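Plakora: a table of household cloths and how they fold

Version 2, September 2025
Maintained by Brenda Clegg

What's in it

Plakora is a set of records on square and nearly square household cloths: bandannas, napkins, dish towels, handkerchiefs, tray cloths, and one item that was sold to me as a furoshiki and is a scarf. There are 70 cloths and 300 fold records. A fold record says which cloth it was, how it was lying at the start, which corner went where, and how far off the corners were when I got the ruler out.

If you wanted fitted sheets, I respect your ambition. Please look elsewhere.

Files

cloths.csv has one row per cloth, with fiber, weave, size, pattern, hem type and age if known.
folds.csv has one row per fold.
notes.txt is everything that didn't fit in a column, including a long passage on starch that I have been asked to shorten.
photos/ has pictures, named by whatever logic I was using that month.

The two tables join on cloth_id. The IDs skip a few numbers. Those cloths were withdrawn, mostly by the dog.

Where the cloths came from

Most came out of the linen closet at Gundach, the boarding house my aunt ran until her knees gave out. She kept everything ironed and in stacks, with a paper slip on each stack saying what it was for. "Second best, Sunday" is a real value in the purpose column and I have left it alone.

The oldest cloth with a date on it is a dish towel with a printed calendar for 1961. It has been washed so often that you can read a newspaper through July. It folds beautifully and holds a crease for as long as you keep looking at it.

Another batch came from Gosling, a shop that sells ends of stock by weight. These are listed as "gosling" under source and they are the reason the size column needs two numbers. A Gosling square is square in the sense that it has four sides. On the worst of them, one edge is 20 mm longer than the edge across from it, so no amount of care will get all the corners to meet. I kept these in on purpose. Anyone who has only practiced on good napkins has a shock coming.

Columns people ask about

start: how the cloth was lying before the fold. The values are "straight" (edges lined up with the table), "diagonal" (a corner pointing toward you), and "heap". Heap folds take longer and have their own rows for the flattening stage. If you average them in with the rest, your numbers will look like mine did in version 1.

fold: "half", "quarter", "triangle", "book", or "other". Other covers everything my aunt called a fan, a lily or a bishop.

miss: the gap in millimeters between two corners that were supposed to meet. Measured with the cloth left alone after the last touch. A blank means I forgot. A zero means it was zero, and I would like a little credit for those.

patted: yes or no. Did somebody pat the cloth flat at the end? Patting moves the top layer more than people think, and some of them pat when they believe they aren't patting. I watched for it. I still suspect the yes count is low.

temper: mine, on a scale of one to five. I am told this is not a standard field.

Preparation

Each cloth was washed on warm with Lenia powder, hung up, and pressed on the wrong side. No softener. Softener makes cotton slide over itself, and you end up studying the softener. The synthetics were not pressed after the first one, which is also where the note about the smell comes from.

After pressing, the cloths sat open overnight. I skipped this for the handkerchiefs in version 1, and their miss values came out suspiciously good, so all the handkerchief rows have been done over.

The table matters. A bare, smooth top lets a light cloth skate when you pull on one corner. A tablecloth underneath grips the bottom layer and makes you look more talented than you are. The surface column says which it was. Do not mix the two and then write to me.

Patterns, and why dots are a nuisance

The pattern column began as a bit of tidiness and has turned out to be the part people use most. Plain cloth shows creases. Checks and stripes give you lines to steer by, and anyone folding a checked dish towel will quietly follow the check even where it has drifted away from the hem. Small all-over dots give you next to nothing. The top layer and the bottom layer look alike, the edge gets lost in the print, and a cloth can be a good way out of square before the eye objects. 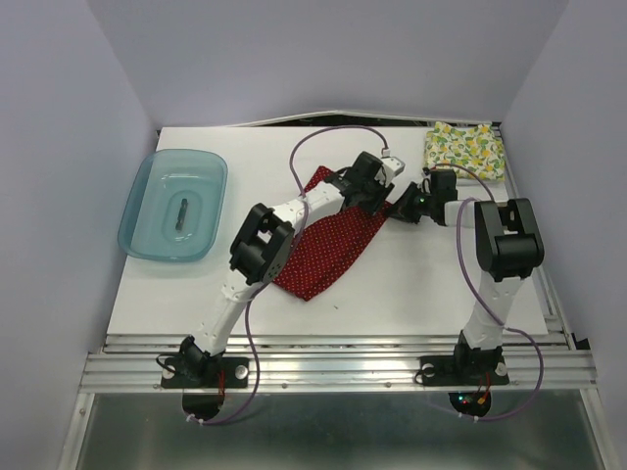
The triangle fold is where this bites hardest. You are asking one corner to travel the whole diagonal and land exactly on its opposite, and the long folded edge runs on the bias, where woven cloth stretches. Pull a little and the edge bows. Let it go and it mostly comes back, though never all the way on rayon. For triangle rows I measure the miss at the point and then write a word about the long edge: "true", "bowed" or "wavy". The wavy ones are nearly all rayon. The exceptions are nearly all mine.

If you are adding triangle records, please start with the cloth flat, note which corner you took hold of first, and don't straighten the bottom layer once the top is down. That is a second fold pretending to be the end of the first one.

Known problems

Red cloths are overrepresented. My aunt liked red, and Gosling seems unable to give it away.

The handkerchiefs have rolled hems and the dish towels have turned ones, so hem type and fabric weight are tangled together. I don't have a fix. A heavy cloth with a rolled hem would help, if anyone owns such a thing and can bear to part with it.

Sizes were taken before washing for the first few cloths and after washing for all the others. The flag is size_when. Cotton shrinks. I knew that.

Two dark napkins were swapped at some point, and their IDs may be the wrong way around. They are marked "twins" in notes.txt. I have stared at them under a lamp and can offer no further information.

"Bishop" turned out to mean two different folds, depending on which of my cousins was at the table. Both are in the file as other.

Using it

Take what you like for teaching, measuring, or settling arguments at home. Say where you got it. If you correct a row, send me the old value along with the new one and I'll add both to the change list.

Contributions are welcome for plain weave linen, anything larger than a dinner napkin, and more heaps. Please wash things before you mail them.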